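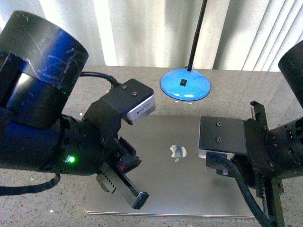

I've been to a fair few open days put on by robot companies and most of them are a cold samosa and a video on a loop, so I had low hopes for the Simadero one. Reader, I stayed two hours and missed my bus. The two-arm bench demo is the thing to go for. It's set up on a speckled grey counter by the blinds, with a pair of black arms (the left one has glossy blue sections and a decent collection of scratches up top, so it's done some work in its life) reaching in over a shut MacBook, and a little camera mounted at each wrist. I liked that it was a real laptop. At the Inskip day last January they had foam blocks. Foam blocks! I don't own any foam blocks, I own a laptop and I'd be upset if somebody dropped it.

Colin Goodall runs the bench and he's good value. He talks while he works, doesn't mind being interrupted, and when a kid up the front asked if it could make toast he gave her a proper answer about crumbs. The idea of the whole setup is desk tidying, so: shift the laptop, switch the lamp on or off, put things back where they belong. A session goes for two rounds with questions in between, and the group is kept small enough that you're not watching the back of someone's head.

Now, how did it go? The laptop round was slow. I mean properly slow, you could make a cuppa. Each arm has to come in and settle, and there's a bit of dithering before anything closes on anything. Gemma Holroyd, who I'd dragged along with me, reckoned she could've tidied the whole building by then. But it was gentle, and when I asked Colin to speed it up he said he could and he wasn't going to, fair enough. On the second go the laptop ended up a bit crooked and he left it crooked, which I respected.

The lamp round was my favourite. It's such a fiddly little job when you think about it. The switch is a tiny black thing sitting on top of the base, and the base is round and shiny and domed, so there's not much to aim for and plenty to slide off. One miss, one nudge that sent the lamp skating towards the curtain, and then a clean press and a cheer from everybody including me.
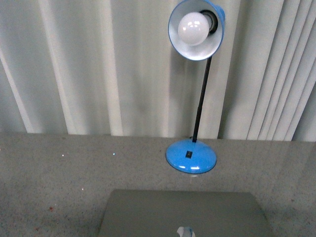
The blue desk lamp with its small black switch, and the laptop in front of it.

I'll be wanting one of those lamps too, by the way. Lovely colour, big round bulb. I asked at the front desk where it came from and Leanne Heywood had a look for me but couldn't find out, so if anyone recognises it please pop it in the comments.

Grumbles. The room is bright, and by mid-afternoon I was squinting. There are only a handful of stools and they go early. The handout is a single sheet that tells you the bench took 173 hours to set up and then nothing whatsoever about what it costs, and when I asked I got some 400 dollars a day for hire "depending", with no one keen to tell me on what. Parking's a shocker as well. I walked some way from the tram and was still quicker than Gemma, who'd driven.

Compared with the others I've done: Inskip has better food and a worse demo, and Ollex is all slides. Simadero is the only one where I came home and bored the family about it over dinner. Entry was free when I went, though you do need to book, and they'll ask for an email address and then they'll use it.

Four stars. I'd go again for the lamp round alone, and I'd take a hat.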